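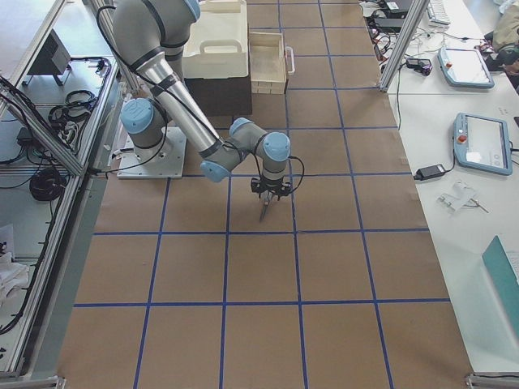

É fevereiro e eu já tenho terra debaixo das unhas, portanto vamos falar de TOMATES. De semente, em casa, num apartamento virado a nascente, com uma varanda onde mal cabe uma cadeira. Fio comprido, vão buscar um café 🍅

Começo pelo que me perguntam mais: sim, vale a pena semear em vez de comprar as plantinhas no viveiro. No viveiro há quatro ou cinco variedades, com sorte. Em semente há um mundo! Pretos, verdes quando maduros, riscados, peludos (peludos, a sério, parecem pêssegos).

No ano passado apaixonei-me pelo Cikier, um coração-de-boi meio amarelado que me chegou num envelope dobrado à mão. O maior pesou 799 gramas. Levei-o à balança da cozinha com o cuidado com que se leva um recém-nascido. Deu salada para dois jantares e ainda sobrou para uma tosta.

O envelope veio do Shoaib Siddiqui, que tem uma horta duas ruas acima da minha e guarda semente há mais anos do que eu tenho de cozinha própria. Quase tudo o que sei vem dele ou de asneiras minhas. As asneiras vão aparecer ao longo do fio, não se preocupem.

Asneira n.º 1: semear em janeiro. Eu sei, eu sei, o sol aparece dois dias seguidos e uma pessoa perde a cabeça. Mas os meus de janeiro ficaram compridos, pálidos e deitados uns por cima dos outros. Os de fim de fevereiro apanharam-nos em abril e passaram-lhes à frente em maio.

Substrato: fino, de sementeira, humedecido ANTES de encher os tabuleiros. Se regarem depois, a água fura aquilo tudo e as sementes vão parar aos cantos. A textura certa é a de um bolo de chocolate que saiu um bocadinho húmido. Agora fiquei com fome.

Profundidade: meio centímetro. Eu faço a covinha com a ponta de um lápis velho, deixo cair duas sementes e tapo com um beliscão de terra. Nada de calcar com força! Uma palmadinha e está.

Escrevam as etiquetas. ESCREVAM AS ETIQUETAS. A lápis, que a caneta some-se com o sol e com a rega. Tive um verão inteiro de "tomate surpresa" por causa de um marcador que jurava ser permanente. Foi divertido, mas nunca mais consegui repetir o melhor deles todos.

Calor: para germinar querem uns vinte e poucos graus. Em minha casa o sítio é em cima do frigorífico, com um saco de plástico aberto por cima. Luz nessa fase não faz falta nenhuma. No quinto dia começo a espreitar. No sexto espreito de hora a hora. No sétimo costuma haver um arquinho verde e eu grito.

Mal aparece o primeiro arquinho, luz imediatamente! Não é "logo à noite quando chegar". Uma tarde às escuras e já estão a esticar-se. Janela mais clara da casa e virar o tabuleiro todos os dias, de manhã, quando se põe o café ao lume.

Alguém vai perguntar pelas lâmpadas. Experimentei duas temporadas, funcionam lindamente, as plantas ficam baixinhas e grossas. Deixei de usar porque a minha sala é também o meu quarto e eu gosto de dormir. Se têm um canto à parte, força nisso.

Rega: por baixo. Ponho um dedo de água no prato, espero vinte minutos, deito fora o que sobrou. O caule fica seco e foge-se ao tombamento, aquela doença horrível em que a plantinha fica estrangulada rente à terra e cai para o lado de um dia para o outro.

(Se vos acontecer: tirem as caídas, deixem secar a superfície, arejem. As vizinhas muitas vezes salvam-se. Também já polvilhei canela por conselho da minha tia. Não faço ideia se resultou, mas a cozinha cheirava a arroz-doce.)

Repicagem, a minha parte preferida!! As duas primeiras folhas são os cotilédones, lisinhas. Esperem pelas seguintes, já recortadas, já com aquele cheiro a tomateiro que para mim é o melhor cheiro do mundo. Aí passam para um vaso individual.

Peguem sempre pela folha, nunca pelo caule. Folha rasgada volta a crescer, caule esmagado acabou. E enterrem até quase aos cotilédones, sem medo. O tomateiro faz raízes ao longo de todo o caule enterrado, é uma planta generosíssima nisso. As pernaltas de janeiro salvaram-se assim.

Vasos: uso copos de iogurte com três furos feitos com um prego aquecido. Uma amiga usa rolos de papel higiénico e só diz maravilhas, os meus criaram bolor. Cada casa é uma casa.

Variedades deste ano, que é o que vocês querem saber. Vão para a terra:

🍅 Cikier, claro
🍅 Pletden, um cereja cor de vinho
🍅 Plurnden, alongado, para molho
🍅 um riscado verde sem nome que o Shoaib me passou "para ver o que dá"

O Pletden é perigoso. Comi-os da planta como quem come pipocas, chegavam muito poucos à cozinha. Pele fininha, racha se chove, e com isso nunca o hão de ver num supermercado. É mesmo um tomate de varanda, para comer morno do sol às seis da tarde.

O Plurnden cru não tem graça nenhuma, aviso já. Farinhento, quase sem sumo. Mas no tacho, com azeite e um dente de alho, em lume brando enquanto se ouve um disco inteiro… meus amigos. Fiz frascos que me duraram até ao Natal e o último abri-o com alguma cerimónia.

As sementes destes dois comprei-as na Dwivedi, uma casinha de sementes que manda um catálogo em papel, agrafado, com desenhos a tinta. A edição deste inverno traz 95 tomates. Li-o na banheira com uma caneta na mão. Fiz uma lista sensata, depois fiz outra bastante menos sensata.

Endurecimento: a palavra é feia mas o processo é amoroso. Uma semana antes de irem para fora de vez, levo-os a passear à varanda. Primeiro dia, uma hora à sombra. Depois duas. Depois um bocadinho de sol da manhã. Ao fim de sete ou oito dias dormem lá fora.

Asneira n.º 2, a pior: saltei isto tudo num abril muito bonito e pus-os ao sol do meio-dia. Folhas brancas, como papel queimado. Metade recuperou. Pedi desculpa à outra metade em voz alta e o vizinho de baixo perguntou se estava tudo bem.

Vaso definitivo: grande. Maior do que estão a pensar. Vinte litros no mínimo para os de porte alto, e os cereja agradecem o mesmo. Num vaso pequeno passam o verão com sede, e vocês passam o verão de regador na mão.

O tutor põe-se NO DIA em que se planta. Quem o espeta em julho espeta-o pelas raízes adentro (olá, asneira n.º 3). Cana, pau, corda presa ao varandim, tanto faz. Eu ato com tiras de camisolas velhas, que são macias e cedem quando o caule engorda.

Ladrões, aqueles rebentos que saem na axila das folhas: nos altos tiro-os enquanto são do tamanho do meu mindinho. Agora o truque bom: ponham um num copo de água. Numa semana ou duas tem raízes e é um tomateiro novo, grátis! Ofereci vários assim no ano passado, embrulhados em jornal.

Polinização na varanda: se as flores caem sem dar fruto, abanem a planta ao fim da manhã. Só isso, um abanãozinho nos cachos. Há quem use uma escova de dentes elétrica encostada ao pedúnculo. Eu tentei e ri-me tanto que parti o cacho.

E o fundo preto? Aquela mancha feia na base do tomate? Quase sempre é rega aos soluços: deserto, dilúvio, deserto. Antes de irem comprar cálcio, experimentem regar certinho durante quinze dias e pôr palha por cima da terra. Nos meus passou.

Guardar semente: escolham o fruto mais bonito da planta mais saudável, espremam para um copo, juntem um pouco de água e deixem três dias até criar uma película nojenta por cima. Cheira mal, é normal. Lavar num coador, secar num prato. NUNCA em papel de cozinha, cola-se e não sai mais.

Um envelope de papel, nome, ano, uma gaveta fresca. Aguentam bem quatro ou cinco anos. O Shoaib tem Cikier de há oito e ainda lhe nascem, menos, mas nascem. Ele diz que semente velha se semeia à mão-cheia e com boa disposição.

Se é o vosso primeiro ano: um cereja, dois vasos, uma janela boa. Não comprem mais nada! Em agosto estão a comer tomate de pé, descalços na varanda, e em setembro estão a chatear os amigos com envelopes.

Contem-me o que vão semear, quero nomes esquisitos. E se alguém reconhecer um tomate verde riscado, médio, com umbigo pontiagudo, diga-me por favor como se chama, que o Shoaib já não se lembra de onde veio.

Adenda, que já me perguntaram três vezes: sim, manjericão no mesmo vaso dá, desde que o vaso seja mesmo grande. Hortelã não. Hortelã nunca. A hortelã fica com a casa.

522 gostos · 183 partilhas

Voltar ao topo · Contacto · Termos e privacidade · © Todos os direitos reservados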